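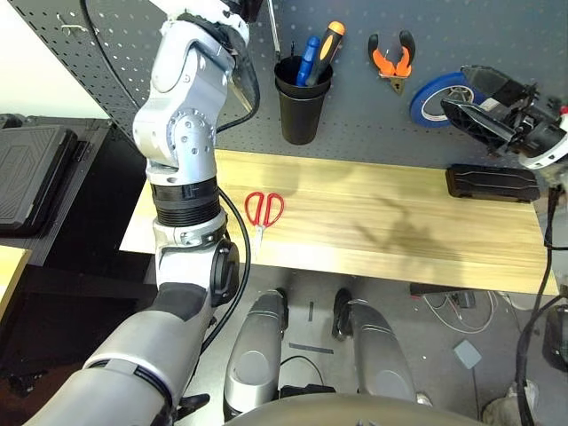
Screwdrivers, pliers and blue painter's tape on a dark gray pegboard.

Bogumił Kurek used to keep his hand tools in a drawer. It was a deep one, and the screwdrivers always ended up under everything else. Two winters ago he bought a pegboard and a bag of 200 assorted hooks, most of which are still in the bag.

"I use 40 holes," he says. "The board has about 3,000."

He hung the board before deciding what would go on it, and he recommends doing it that way. For the first month he moved things every few days. Pliers went up early and stayed. A hammer came down after it fell twice.

Screwdrivers took longer. Single hooks held them badly, so he switched to a cup that mounts on the board. The handles stand up and he can tell them apart by color. He keeps only the ones he reaches for every week in there. The precision set lives in its own case.

Tape was the other problem. Rolls left on the bench pick up sawdust along the edges, and painter's tape with dirty edges leaves a ragged line. A plain hook fixed that.

Kurek paid $52 for the board and hardware. He has since given the drawer over to sandpaper.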